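About Gronow Workshop

Gronow is a shared workshop with 9 members and one long-running argument over whether any of us needs a robot. Nest Sayce and Tudur Maddocks started it in a rented unit with two benches and a drill press. The drill press still gets more use than anything with a motor controller in it.

Our main project is Amo, an arm we are building from scratch. We were told by people selling kits that an arm like this would be sorting our screws within a weekend. We have put in more than 70 evenings. It does not sort screws. It can pick up some things we hand it, on some days, and we would be wary of anybody's video that shows more than that without a cut.

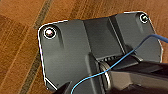 Bracket plate, gripper and blue wire, October 11, 2024.

Most of the work is brackets and wiring. Lanying Tan does the electronics and keeps a log of every fault, which members are asked to read before suggesting a new sensor. Ieuan Parri handles the mechanical side and doesn't believe in any part until he has taken it off and put it back on twice.

We don't promise that Amo will be finished, and we don't take preorders. If you want to learn how to tap a hole, crimp a connector or find out why a joint drifts, you're welcome to come by. New members join in April, and the first 2 visits are free. Bring safety glasses. Write to Arwel Pumphrey at the front desk, and please don't ask him if it can fold laundry.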